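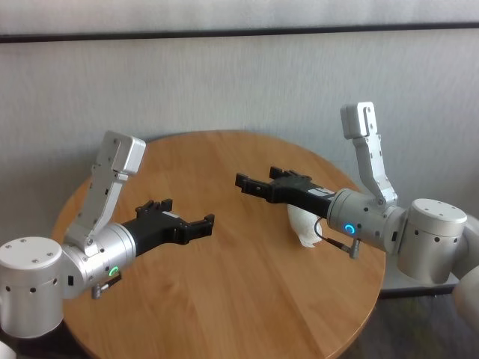
Une table ronde en bois, couleur de miel, avec ses lignes bien droites.

D'où viennent les lignes dans le bois ?

Passe le doigt sur une table en bois, si tu en as une près de toi. Tu sens peut-être de tout petits creux, ou bien rien du tout si elle a été poncée et vernie avec soin. Mais tes yeux, eux, remarquent des lignes, parfois très fines, parfois larges comme des rubans. Sur la table de la photo, elles filent tout droit, sagement, comme les dents d'un peigne. Sur d'autres meubles elles font des vagues ou de grandes flammes, et on y trouve même des ronds sombres qui ressemblent à des yeux (quand j'étais petite, j'étais persuadée que l'armoire de ma grand-mère me regardait dormir !).

Pour comprendre ces lignes, il faut remonter loin en arrière, au temps où la table était encore un arbre.

Un arbre grandit de deux façons. Il pousse vers le haut, par le bout de ses branches, et il grossit, par une couche toute mince cachée juste sous l'écorce. Dans les pays où il y a un vrai hiver, il ne grossit pas toute l'année. Vers le mois d'avril, quand la sève remonte, il se dépêche de fabriquer du bois clair et plutôt tendre. En été il ralentit, et le bois qu'il fait alors est plus serré et souvent plus foncé. L'hiver, il se repose. Puis au printemps suivant il recommence, et une nouvelle couche vient envelopper l'ancienne, un peu comme un manteau qu'on enfilerait par-dessus un autre manteau, sans jamais enlever celui du dessous.

Quand on coupe le tronc en travers, on voit tous ces manteaux d'un coup : ce sont les cernes, les fameux ronds que l'on compte pour connaître l'âge de l'arbre. Un tronc qui montre sept cernes a donc grossi pendant sept ans, et c'est encore un tout jeune arbre.

Mais alors, pourquoi des lignes et pas des ronds ?

Très bonne question, et je te propose d'y répondre avec un oignon. Demande à un adulte de le couper en travers : tu vois des ronds les uns dans les autres. Demande-lui d'en couper un autre de haut en bas, de la pointe jusqu'aux racines : cette fois, tu vois de longues lignes. C'est pourtant le même genre d'oignon, avec les mêmes couches ! Seul le sens du couteau a changé. (Il peut ensuite servir pour la soupe, ce serait dommage de le jeter.)

Avec un tronc, c'est pareil. Pour faire des planches, on scie le plus souvent dans la longueur. Si la planche vient de tout près du cœur et que la scie traverse bien les cernes, les lignes sont droites et presque parallèles. Si elle vient du bord du tronc, la scie effleure les cernes au lieu de les traverser, et l'on obtient ces grandes flammes pointues dont je te parlais. Les ronds sombres, eux, s'appellent des nœuds : c'est la place d'une branche qui partait de là.

Toutes ces lignes portent un joli nom, le fil du bois. Les menuisiers le regardent toujours avant de raboter, car un rabot qui avance dans le bon sens glisse en faisant de longs copeaux, alors qu'à rebours il accroche et arrache. Si tu as déjà caressé un chat de la queue vers la tête, tu vois très bien ce que je veux dire.

Comment fait-on un rond avec des planches droites ?

Il existe bien des troncs assez gros pour y tailler un plateau d'un seul morceau, mais ils sont rares, et une grande tranche de tronc se fend facilement en séchant. Alors on s'arrange autrement. Kevin Hayes, menuisier à Embridge, m'a laissée le regarder travailler tout un après-midi, assise sur un tabouret avec interdiction de toucher à quoi que ce soit. Il avait choisi six planches, qu'il a posées côte à côte et retournées dans tous les sens avant d'être content. Puis il a mis de la colle sur les bords et il a serré le tout avec de grandes pinces qu'on appelle des serre-joints.

Il faut ensuite attendre que la colle prenne. Pour tracer le cercle, Kevin n'a pas sorti un compas géant, comme je l'imaginais. Il a planté une pointe au milieu, côté dessous, y a attaché une ficelle, et au bout de la ficelle il a noué un crayon. En gardant la ficelle bien tendue, on fait le tour, et le rond est là ! Tu peux essayer sur un grand carton avec un copain : l'un tient la ficelle au centre, l'autre promène le crayon.

Après viennent la scie, puis le ponçage, qui est long et qui fait éternuer. On commence avec un papier de verre qui gratte beaucoup et on finit avec un papier presque doux.

Et la couleur de miel ?

Elle peut venir de l'arbre lui-même, car chaque espèce a sa teinte : l'érable est très pâle, le noyer est brun, le merisier tire sur le roux. Elle peut venir aussi de ce qu'on étale dessus, une huile, une cire, un vernis ou une teinture. Et puis la lumière s'en mêle. Beaucoup de bois clairs jaunissent doucement au fil des ans, surtout près d'une fenêtre. Si un vase reste longtemps à la même place, il arrive qu'on découvre dessous un petit rond plus pâle le jour où on le déplace.

Les mots à retenir

Cerne : couche de bois que l'arbre fabrique en une année.
Fil : direction des fibres dans le bois.
Nœud : trace laissée par une branche.
Serre-joint : grosse pince qui tient les planches pendant que la colle sèche.

À toi de jouer : pose une feuille de papier fin sur une vieille planche non vernie et frotte doucement avec le côté d'un crayon gras. Les lignes vont apparaître peu à peu. Essaie avec deux planches différentes et écris au dos de chaque feuille où tu as trouvé la tienne.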